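Stellon Tissue Bench - Set-up and Use
Section 4. The straight incision: preparation, inspection and closure

Prepared by Gonçalo Fonseca, Morais Skills Laboratory
Revision date: March 1, 2025

4.1 Scope

This section covers the straight incision exercise on the Stellon bench: mounting the tissue, setting the light, making and checking the cut, placing the stitches and clearing away. It applies to the Edberg tray and to the older Udent tray. Where the two differ, the step says so.

Needle handling and knot tying are covered in Section 3. Curved and branching cuts are covered in Section 5. The exercise is for the bench only, and nothing in this section is guidance for the care of a patient.

4.2 Before you start

Check that the following are at the bench:

- one tissue piece, thawed if it was supplied frozen
- tray, clamp bars and drip mat
- 300 ml of saline in a closed bottle
- gauze, blunt forceps and scalpel
- suture packs of the size given on the session sheet
- sharps container with the lid open and the fill line visible
- specimen log, page 51

CAUTION: Put on gloves and eye protection before opening the tissue pack. Keep food and drink outside the marked bench area.

NOTE: Packs labeled January are from the previous supplier and have a thinner top layer. Use light clamp pressure with these.

4.3 Mounting the tissue

1. Lay the drip mat in the tray with the ribbed side down.
2. Place the tissue on the mat with the smooth surface up.
3. Lift the center slightly and slide the foam wedge under it. The surface should form a low, even curve with no folds.
4. Close the clamp bars on the short sides. On the Udent tray, close the left bar first. The Edberg tray can be closed in either order.
5. Press the surface gently with a gloved finger and release it. If it stays dented, the clamps are too loose. If it looks pale beside the bars, they are too tight.
6. Wet the surface with saline and blot it once. Do not rub. Rubbing lifts the top layer and leaves a rough patch that catches the needle.

4.4 Setting the light

The bench uses one narrow light. Room lighting is lowered for the exercise so that the margins of the cut stand out.

1. Swing the lamp over the tray and lock the arm.
2. Aim at the middle of the tissue. The lit area should be oval and should take in the full planned length of the cut, with some spare at each end.
3. Lower the brightness until the pores and fine creases can be seen. If the center looks flat and white, the light is too strong.
4. Look at both ends of the planned cut. If either end falls into shadow, move the lamp. Turning up the brightness will wash out the center and leave the ends as they were.

NOTE: Dark borders around the lit oval are normal. Keep tools that are not in use on the side shelf and out of the dark area, where a blade is easily missed.

4.5 Making the cut

1. Mark both ends with the skin pen. Run the line across the tray, from left to right as seen by the operator.
2. Check the planned line for surface vessels. Move it if one crosses it. Vessels well clear of the line can be left alone.
3. Hold the tissue steady with the free hand, away from the path of the blade.
4. Cut in one pass at an even depth. A slightly wavy line is acceptable. A step or a second track beside the first is not, and the piece should be turned and a new line used.
5. Put the scalpel in the sharps container. Do not lay it down in the tray.
6. If the session sheet calls for colored fluid, feed it along the cut from the left end until the line is filled, then stop.

CAUTION: Overfilling hides the margins. Remove extra fluid by touching the corner of a gauze square to it. Wiping across the cut spreads the stain and makes the next check unreliable.

4.6 Checking the cut

Check the cut before the first stitch and again after any handling of the margins. Start with the line itself, then the two ends, then the surface around it.
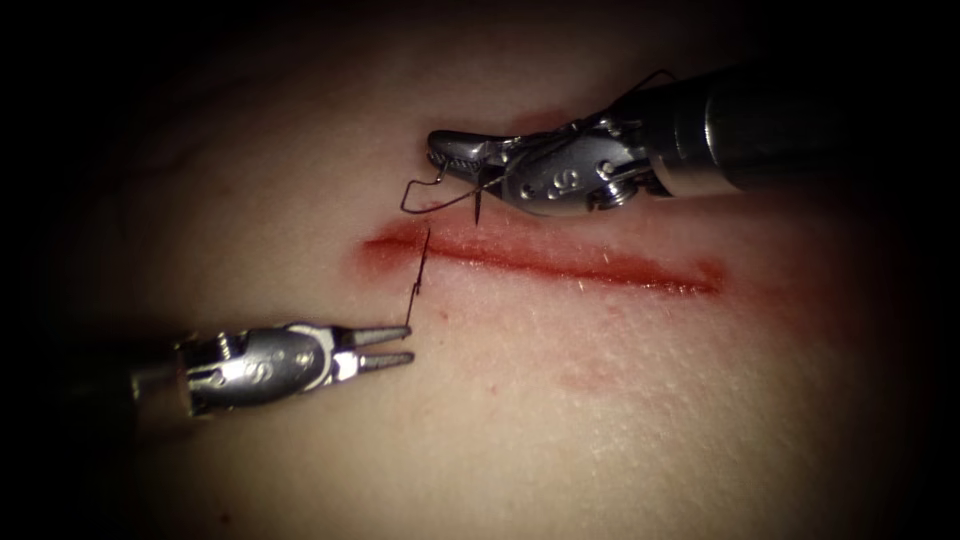 Reading time for this section: 4 min

A filled cut is darkest along its center, with a softer red smear just above and below. Use the dark center to judge the line of the wound. The smear is surface staining and should be ignored when measuring. The two ends often differ: in the view given with this section, the left end is broader and more widely stained, and the right end tapers. Take the end point at the last visible part of the dark line, and write "stained" beside the reading in the log if the limit is hard to see.

A faint reddened band along a margin, as on the upper edge in the view, is a sign of handling. Record which margin it is on. If the band grows darker during the exercise, use a lighter grip and take hold farther from the edge.

Small specks and blurred patches away from the cut need a touch with damp gauze. If the mark lifts, it was surface fluid. If it stays, look for a puncture. Record punctures by position (above or below the cut, left, center or right).

4.7 Placing the stitches

1. Start at the end named on the session sheet. If none is named, start on the left.
2. Bring the needle in square to the surface, at an equal distance from the edge on both sides.
3. Follow the curve of the needle through the tissue. Do not push it straight.
4. Draw the thread through slowly and leave a short tail.
5. Tie so that the margins meet. Stop tightening when they touch - further tension folds the edges inward and opens gaps between stitches.
6. Keep the spacing even. On the standard length, 4 stitches are placed.
7. Blot the line after each stitch and look at both margins before starting the next.

NOTE: On a curved surface the middle of the cut carries the most tension. If the first stitch loosens when the second is tied, remove the foam wedge, tie both, and put the wedge back before continuing.

CAUTION: Do not grip the needle by its tip. A bent tip drags and tears the entry point. Discard bent needles and enter them in the log.

4.8 Common faults

Margins overlap: the bites are unequal in depth. Remove the stitch and take the second bite at the depth of the first.

Thread cuts through: the bite is too close to the edge, or the tissue has dried. Wet the surface, then move outward.

Gap at one end: the end point was set short. Return to 4.6 and find the end of the dark line again before adding a stitch.

Line hard to see: there is too much fluid or the lamp has drifted. Blot first, then repeat 4.4.

4.9 Clearing away

1. Count the needles into the sharps container and enter the count in the log.
2. Release the clamp bars and lift the tissue out together with the drip mat.
3. Seal both in a yellow bag. Tissue that has been cut is not returned to storage.
4. Rinse the tray in cold water, then wash it with the bench detergent. Hot water sets protein in the clamp joints.
5. Stand the Edberg tray on its long side to drain. Leave the Udent tray flat with its plug out.
6. Switch off the lamp and let the head cool before folding the arm.
7. Sign the log and return the saline bottle to the shelf. Any saline left in an opened bottle is poured away at the end of the session.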